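The returns bench at Jerorska: a page of pictures and notes

Shabnam Durrani, bench lead, Trerivix refurbishing

Been meaning to put this page up since May. People keep asking what we do out at Jerorska now the arms are in, and the newsletter only had room for one paragraph and got half of it wrong. So, a gallery page, short intro, then notes. Typed up over two tea breaks so excuse the spelling.

For anyone outside the building: we take back small audio kit. Earbuds mostly, some headsets, chargers, the odd speaker. It comes in bags and boxes from the shops, gets opened, sorted, cleaned, tested, matched into pairs, and either goes back out as refurbished or gets stripped. Nineteen years of that being done by hand. Now we have 2 arms on the sorting side, put in by Esano, and the rest of us work round them.

Morning start

Lights on at half six. Arms get woken up first as they take a while to find themselves. Whoever is on early does the walk round — fingers clean, covers on, nothing left in the reach area from the night before. Then kettle.

The early job used to be the one everyone swapped out of. Cold, boring, two hours of tipping bags into trays. Now it's mostly checking and signing, and I've got people asking for it. Not what I expected when we did the rota.

The sorting side

Single buds are the problem child of this whole place. A pair in a case is easy, anybody can do a pair in a case. Loose singles come in by the bagful and every one has to be picked up, turned over, looked at, put left or right, good or grubby. That's what did people's hands in. Pinch, turn, drop, pinch, turn, drop, all shift. Three of our longest-serving had wrist splints by the end of last winter.

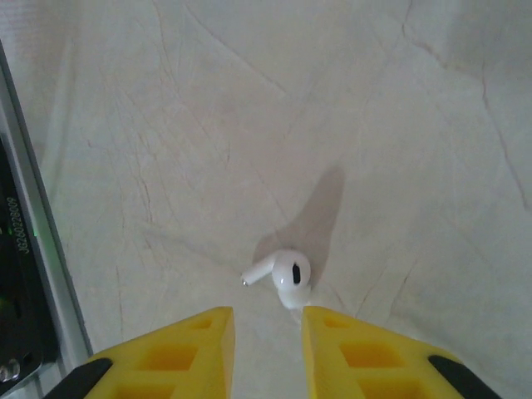

So that was the first job we gave over, and I'd do the same again. Small, shiny, daft shapes, roll off if you breathe on them. Esano wanted to start with chargers becuase they're square and well behaved. We said no, start with what hurts.

It was slow going. First week the arm did 265 singles in a full shift, and Escobedo on the hand bench next to it did 326 before lunch and made sure we all heard the number. Fair enough. It has picked up since. Still not as quick as Escobedo on a good day but it doesn't need a good day, and it doesn't go home with its hand in a bag of peas.

What it can't do: wax. Anything with a really filthy tip goes back to a person. Also anything cracked, anything with a sticker on, and anything that has been through a washing machine, which you'd be amazed how many. Those go in the blue tray. The blue tray is never empty.

Hand bench

Used to be eight stools, now four. I want to be straight on that as it's what everybody asks. No one was let go. Two moved over to testing, one went to stores, one retired when she was going to anyway. But four stools is four stools and the bench is quieter, and some people miss the chat. You can talk over a hand bench all day. Harder when you're minding an arm as you have to keep half an eye on it.

We've moved the radio to the middle to help with that. Small thing, made a difference.

Minding the arms

New job, didn't exist before. You watch, you clear a miss, you log it, you set it off again. Sounds easy. First month people came off it more tired than they did off picking — all that waiting for something to go wrong. So now it's an hour on, then swap to something with your hands. That came from the bench and not from the office, I'd like that noted.

Log is on paper still. The tablet was meant to arrive with the arms and it's apparently on its way. Paper's fine. Write down what was being picked, what it did, what you did. Don't write "played up". Played up how.

Testing

Biggest change nobody planned for. Sorting used to trickle stuff through and testing could keep pace. Now it comes steady all afternoon and testing is where the pile is. Put another person in there in spring and could do with one more. If you work here and fancy it, come and see me. Quiet room, decent chair, you do need good ears.

Pay, since it gets asked

Arm minding is on the higher bench rate, agreed before anyone was trained up. Training is in paid hours. If you've been told otherwise come and find me.

What people said

Asked for comments on the board by the lockers, no names. Typed as written.

"Wrists better. Shift longer feeling."

"Like learning the new bit, wish they'd showed us more than the once."

"Its too quiet down our end now."

"Can it do the blue tray. Please."

Fair points all of them. Second round of training is being sorted, and this time on our own stock instead of the brand new samples that came with it, which told us nothing about a bag of returns.

Next up

Matching pairs by shade, if it can be done. White is not one white, ask anyone on the bench. Esano are back for 2 days to look at it, and Escobedo is going to sit in with them and be difficult, as requested.

More pictures when I get a minute. Corrections to me at the bench, not by email, I don't read it till the end of shift.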